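Worry time, seven weeks in

I said in April that I would write something once I had given worry time a proper go, and a couple of people have asked since, so I'm putting it down while I remember how it went.

For anyone who missed the earlier post, I was referred for talking therapy last winter after a long spell of bad sleep and the sort of worrying that starts at four in the morning and carries on through breakfast. The counsellor I was given, Irfan Mangundap, works out of two rooms above the chemist in Wallwood. I had expected to spend the first session on my childhood. We spent most of it on what time I ate my tea and when I looked at my phone.

Worry time is simple enough to explain. You pick a slot each day, the same time and the same chair if you can, and that is when you worry. If something comes up outside the slot you write it down in a few words and tell yourself you will get to it later. When the slot comes you read the list and worry about whatever is on it. Mine is twenty to six, before I start cooking, and it lasts until the kitchen timer goes.

The first week was poor. I wrote things down and carried on worrying about them anyway, so all I had was the same worries plus a notebook. I also kept missing the slot because I felt foolish sitting there. Irfan wasn't bothered by any of this. He asked me to keep the notes shorter. I had been writing whole paragraphs, and he thought I was doing the worrying on paper as I went. So 'the letter from the council, and whether I should have rung them before the deadline, and what happens if they say I should have' became 'council'.

That helped more than I thought it would. By the third week I was getting to twenty to six and finding entries I couldn't make sense of. One just said 'gate'. I still don't know what it was. 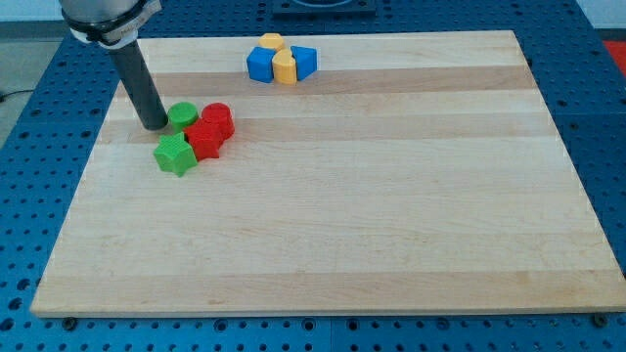
Maple board on the blue table.

The nights were slower to shift. I keep the notebook by the bed, and for a while I was putting the lamp on several times a night to use it, which woke me up further. I now use a pencil in the dark and put up with the handwriting. I still wake at four most nights, but I am usually off again before five, where before I would have got up and put the kettle on.

I did try reading around the subject. Somebody lent me a book on anxiety that runs to more than 300 pages and I got as far as page 207. There was nothing wrong with it. I found that reading about worry in bed was another way of worrying, and I gave it back. I also tried a sleep app called Tradholm for a fortnight. It gave me a score each morning and I started to dread the score, so that went as well. Other people may get on with it better than I did.

A few things I would pass on, for what they're worth. Don't put your slot last thing at night. Mine was half past nine to begin with and it was far too close to bed. Tell whoever you live with what you're doing, or they will come in and ask if you're all right. If the list is empty, sit there anyway until the timer goes. I skipped it on the good days and found it harder to go back on the bad ones.

It hasn't made me a calm person. Money still gets me, and so does anything in a brown envelope, and those two turn up on the list nearly every day. Irfan says some things on the list need a phone call more than they need thinking about, and he has started asking me to put a tick next to those. I don't like the ticks. I have made two of the phone calls – the dentist and the council – and the council one was over in less time than I'd spent dreading it on the bus.

I have one more session booked, on a Friday, and after that it is a check-in by telephone. I'll carry on with the notebook. The one I have is nearly full and I've bought another the same, with the narrow lines.

Comments are open as usual. If you've tried this with children I would like to hear how you did it, as my sister has been asking about it for her eldest.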